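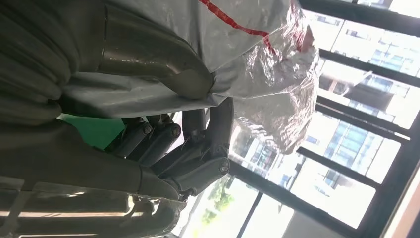 Figure 2. Robotic hand with its fingers curled around crumpled silver foil-like wrapping.

4.2 Membership and water use at the two clubs

Both clubs row and swim off the same stretch of shore, but they keep records differently and this matters for what follows. Clurham logs every launch in a paper book at the boathouse door. Etent went to a sign-in tablet two seasons before the study and the older paper books were not kept. So, no long baseline for Etent. We use the tablet data only.

Pooled, the logs gave 1,458 usable outings. An outing was dropped if it had no return time, or if the boat name could not be read. Swims without a support boat were kept in a separate file. Rowers who also swim show up in both files, sometimes on the same morning, and we did not try to merge them.

Morning use dominates at both sites. Clurham members go out early and in groups, mostly in the wide wooden doubles, and are back before the wind fills in. Etent has more singles and more people who come alone after work. The gap between the clubs is widest in September, when the water is warmest and the Etent evening swim is at its busiest. Sunday is its own case. Clurham closes the ramp for handball play on the upper court (parking, mainly), so launches drop close to zero untill midday and then bunch up.

Tenure. Longer-standing members row more often but go less far. Newer members do the reverse: few outings, long ones, often tied to training for a crossing. Same pattern at both clubs, weaker at Etent. Age explains part of it. Boat access explains more, we think, as the better boats at Clurham need a sign-off that takes most of a year to get.

Interview material backs this up. Several newer members said they planned outings around which boat was likely to be free, not around tide or weather. One called the boat board "the real schedule." Older members rarely brought up boats at all and talked about cold, coffee, and who else would be there.

Two limits here. Tablet sign-ins at Etent undercount short swims, members told us so directly. And the Clurham book has gaps in the weeks when the boathouse floor was being redone, where launches went on from the beach with no book in reach. We left those weeks blank and did not fill them from the coach's notes, which cover only the racing group.

Distance was taken from the member's own entry where given. Where it wasnt, we used the named turn point (Pongsiri buoy, Flellar steps, the breakwater) and the straight-line distance out and back. This runs low for swimmers, who drift. Rowers hold a better line and the error is small.
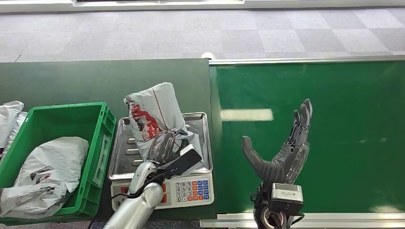
4.3 Volunteer hours and boat upkeep

Hours were self-reported at both clubs. Clurham asks for a minimum each year and most members report exactly that minimum, so the spread is narrow and not much use as a measure. Etent sets no minimum. Wider spread, more zeros. Upkeep is treated seperately below.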